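Grikiscombe Household Words: a small word list of laundry, linen and mending terms

Version 2, Mar 13, 2018
Maintained by Majdi Sayegh and Efthymia Kontogiannis

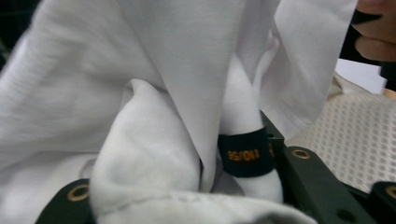

The list has 570 entries. Each entry is one word or short expression that people in Grikiscombe use at home when they speak of washing, drying, folding or repairing cloth. We started it for our evening language class, where many learners knew the word "iron" but did not know what to answer when a neighbour asked if the sheets were aired.

What is in the files

words.csv is the main table. It has five columns: headword, meaning, sentence, speaker code and note. The separator is a semicolon, as the meanings contain many commas.

speakers.csv gives for every speaker code the decade of birth and the part of town. Names are not included.

sources.txt explains where the written entries come from. Most of them are from the recipe and household notebooks lent to us by Roland Tapley.

How the words were collected

We spoke with 59 persons. Two of them later asked to be taken out, so the present version has 57 speakers. The talks were in the kitchen or the front room of the speaker, and we wrote by hand. In February Anatole Hoarau compared all the paper sheets with the table and corrected the spelling where we had misheard. The sentence column keeps the grammar of the speaker, also when a teacher would mark it as wrong.

Known problems

The older speakers are too many. Only a few entries come from people under thirty.

The words "mangle" and "wringer" are mixed in the first 100 rows. Some speakers use both for the same machine and some insist on a difference. We left them as they were said.

The note column is empty for many entries from the Caslow side of the town. Kidus Abdella is still working on these.

Sounds are not recorded. If you need pronunciation, this list will not help you.

Use

You may copy the list for teaching and for private study. If you print it, please put the title and the version number. For other uses write to us first.

Changes from version 1

Double entries for "pillow slip" removed. Column "region" renamed to "part of town". Three meanings rewritten after remarks from the class.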